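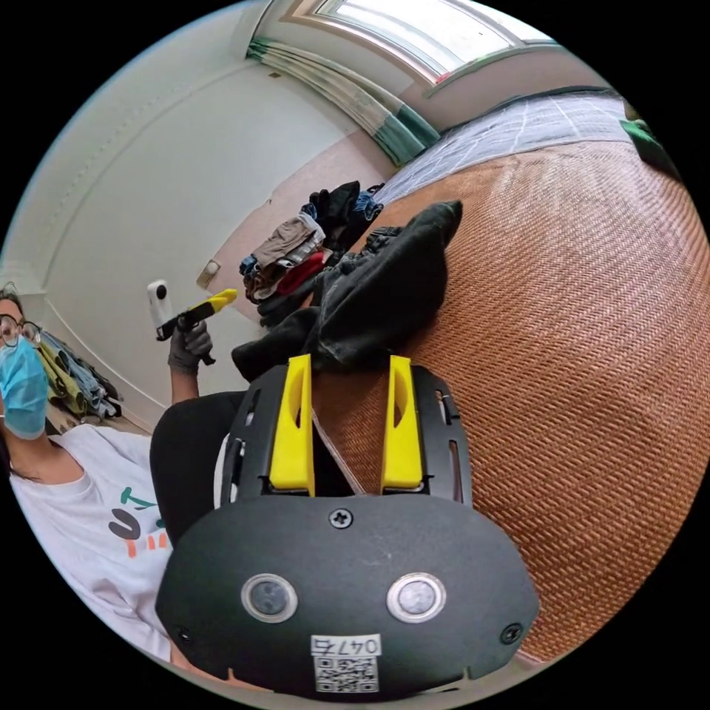
ROOMS AND ESCAPE ROUTES

Flillside, upper floor. Checked 10th May by Ingegerd Tveit.

Floor between bed and door clear: NO. Clothes on the floor. I wrote the same in August and was told it was a one-off.

Window opens fully: Yes, second try. The agent calls the catch "easy-glide". I'd call it stiff.

Smoke alarm sounds on test: Yes. The label says ten-year battery. I'll believe that in year ten, so keep testing monthly.

Heater clear of bedding: Yes on the day. Tenants generally know when I'm coming.

Extension leads: FAIL. 2 leads plugged one into the other behind the wardrobe. Combined load with heater and hairdryer worked out at 3,891 watts. Remove one.

Heater rating plate: 2,000 watts, legible. Cable warm at the plug after half an hour, which Tellow say is normal. Recheck.

Door closer: Shuts, doesn't latch. Yurchenko invoiced for this repair in spring. I see no sign of a new part and would like the old one produced before anyone pays.

Landing light: Works. Switch plate cracked, carried over from last visit.

Comment from Sum-yee Chuang (lettings): Closer has been chased. Can the clothes be marked advisory?

Reply, I.T.: No. People trip in the dark. Lustinside got the same mark for the same thing.

Next visit: unannounced.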